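4.2 Small objects on shared tables

The Gilmartin households were asked to keep one table out of the weekly tidy, so that we could see which things came to rest there and which were put away. Egan and Dolan visited each home in May and noted what lay on the surface before anyone cleared it. Forty-seven tables were recorded in this way.

Most held a mixture of kitchen things, toys and personal items. Containers were common, but they did not always draw the smaller things in. Figure 3 is typical of the mixed group: an open cream basket and a large dark grey plate share the table with a toy utensil, a puzzle cube, a small black bottle and a black glasses case - things that would usually be stored in different rooms.

Figure 3. Mixed items on a white table, with an open storage basket behind the plate.

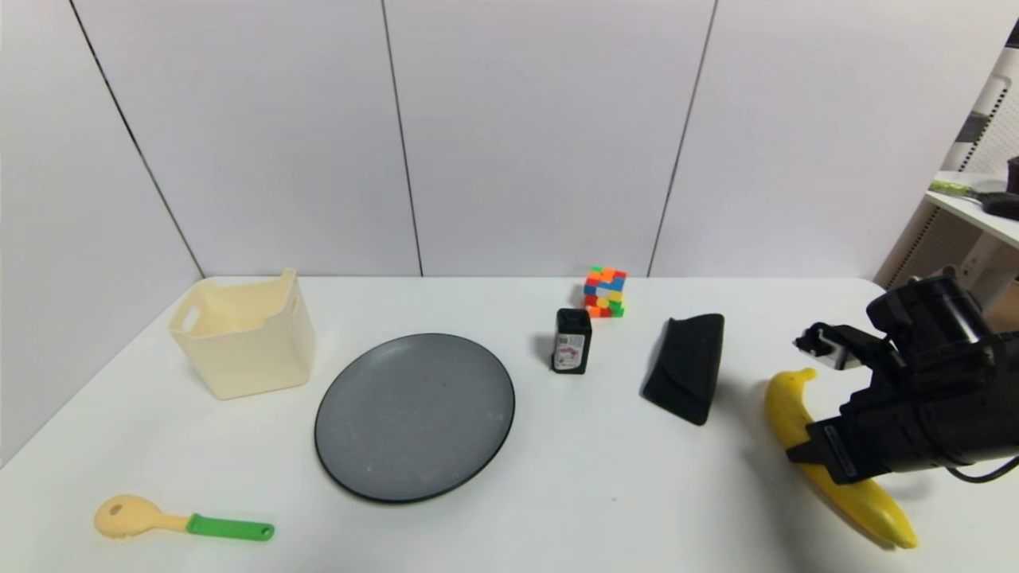

Where do people put an item that has no fixed place? They leave it on the nearest clear surface, and in six of the seven homes we returned to, it stayed there until the table was needed for a meal. Toys were moved first and glasses cases last. Fang and Sitompul coded the return visits separately and differed only on what to call a container - a plate holding keys was settled as a plate.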